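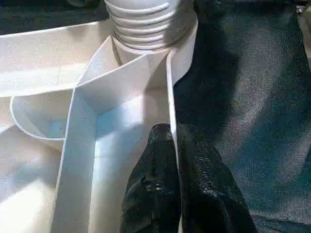 Ketsara Wannasri wrote back that it sounded like a homing problem to her, and had I re-zeroed the wrist after swapping the fingers? I had not! So, adding to the ticket:

Thu 11 April. Gripper is Dorkus (my own build, second set of fingers). It's meant to go down with one finger on each side of a tray wall, close, and pull the tray over the cloth. It gets into position fine, then the close command times out at 54 percent with error 214. Happens with the tray taken away too, so I don't think it's the grip force.

Re-zeroed the wrist, same error. Swapped the servo cable for the spare, same error (and I was so sure it was the cable). Then I dropped the close speed from 100 to 54 and got 2 clean closes in a row, then 214 again on the next one.

Supply sags a bit when it stalls, so I'm borrowing a beefier one from the shop tomorrow. Leaving this open.

We use cookies to remember your ticket settings. Accept / Manage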